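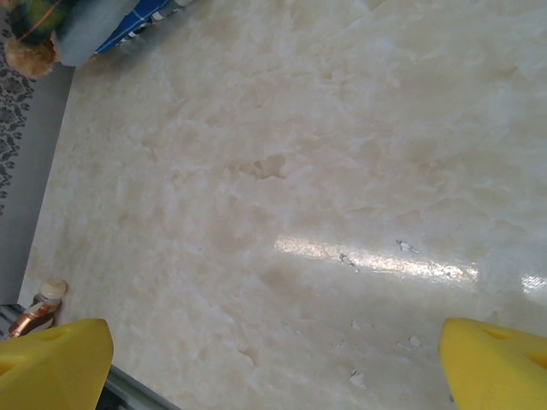
Marble tabletop, cream and tan.

**Grorby Press, Editorial and Production Meeting**

March 14, 2020

Present: Folke Haugen (chair), Rhydian Prothero, Rozália Juhász, Gyula Pálfi (minutes)
Apologies: Csaba Balogh

**1. Minutes of the February meeting**

Approved with one correction. Item 4 should read "second printing," not "second edition." Text is unchanged between printings apart from the copyright page.

**2. Takács, *The Working Morning*: revised manuscript**

RP reported that the revised manuscript has been received. Length is 339 manuscript pages including notes. The chapter on delegation has been split in two, as requested by the outside reader. The chapter on sleep has been removed and its two tables moved to the appendix.

RJ noted that the end-of-chapter worksheets are numbered in a separate sequence from the tables and that cross-references in chapters 3 and 8 point to the old numbers. RP to return these to the author with the copyedit queries.

The permissions log lists 15 quoted passages. Two are still open, both from the same magazine. If permission is not received before pages are set, the passages will be paraphrased and cited.

Subtitle: three versions were discussed. The sales group prefers the shortest. GP asked that the word "proven" be dropped, as the book does not cite trials. Agreed. The remaining wording is held until CB can comment.

**3. Workbook edition**

FH asked whether the worksheets should be sold as a separate workbook. RJ presented a costing for a spiral-bound format and for a standard paperback. The spiral binding lies flat but several retail accounts will not shelve it spine-out. Decision: paperback, larger trim size, uncoated stock suitable for pen. RJ to get a second quote.

**4. Backlist: *Flustine's Rules for Small Teams***

Returns for February were 117 copies. Warehouse stock stands at 634. No reprint at present. The e-book file fails validation at one retailer on account of a broken table of contents link. GP has the source file and will resubmit.

RP proposed a new foreword by the author. FH was against paying for a foreword without a reprint date. Deferred.

**5. Audio**

Roltari has returned the draft audio agreement with changes to clauses 6 and 11. Clause 6 now allows abridgment with written consent. Clause 11 shortens the term. FH accepts clause 6. Clause 11 is to go back with the original term restored.

Worksheets cannot be read aloud in a useful way. They will be supplied as a PDF with the audio file, and the narrator will read a one-line pointer at the end of each chapter.

**6. House style**

RJ circulated a draft sheet for self-help and management titles. Points agreed:

- Numbered habits, steps and rules take numerals in headings and words in running text.
- Case studies using changed names must say so on the copyright page.
- Author program names are capitalized but not set in bold.

Use of the second person in chapter summaries was not settled.

**7. Actions**

- RP: cross-references and open permissions, Takács.
- RJ: second quote for workbook; revised style sheet.
- GP: corrected e-book file.
- FH: reply to Roltari on clause 11.
- CB: comments on subtitle, by email.

**8. Other business**

None. The date of the next meeting will be sent by email.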